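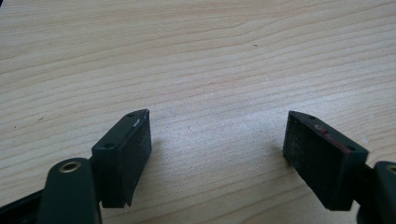 Dundwood Table Hire: Frequently Asked Questions

Who may hire tables from Dundwood?

Hire is open to households, clubs, schools and small firms within the delivery area. The person placing the order must be aged 18 or over and must be present when the tables are handed over. Schools may name a member of staff to sign on their behalf.

What is the shortest period of hire?

The shortest period is 2 days. Longer hires are charged by the day up to 12 days, after which a monthly rate applies. The day of delivery counts as the first day of hire, whatever the hour at which the tables arrive.

How do I place an order?

Orders may be placed through the website or by post. A booking is held once the deposit has been received and a written confirmation has been sent. Customers who have not received a confirmation should not assume that tables have been set aside for them.

Which tables are available?

Two ranges are offered. The Ots is a fixed rectangular table, suited to meetings and classes. The Travon has folding legs and may be carried by two adults. Both are supplied without chairs. The ranges differ slightly in height and should not be placed end to end where a level surface is needed.

Are the tables suitable for use outdoors?

The Travon may be used outdoors in dry weather and must be brought inside overnight. The Ots is for indoor use only. Damage caused by rain or damp ground will be charged to the customer.

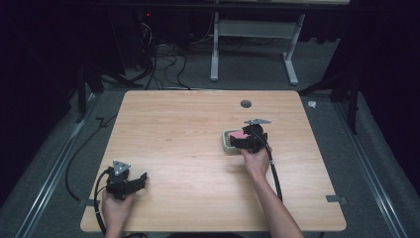
How should the tables be cleaned before return?

Tables should be wiped with a soft damp cloth and dried at once. Bleach, wax and scouring pads must not be used. Paint, glue and ink should be removed while fresh. Where a mark will not come off, please leave it and note it on the return form; our workshop will deal with it.

What happens if a table is damaged?

Light wear is expected and carries no charge. For heavier damage, the cost of repair is taken from the deposit and an itemised statement is sent. Customers who disagree with a charge may write to Elīna Avotiņš, Customer Relations, within a month of receiving the statement.

Can I cancel or change a booking?

Bookings may be changed without charge until the tables have been loaded for delivery. If a booking is cancelled after that point, the delivery fee is kept and the remainder is refunded by the method first used to pay.

How long does delivery take on the day?

Please allow about 60 minutes for unloading and setting up. The customer must make sure that there is a clear route to the room. Our drivers are unable to move existing furniture or to carry tables above the first floor without prior agreement.

Do you offer storage between events?

Storage is available to customers with a regular booking, subject to space. Requests for the autumn term should reach us by the end of June.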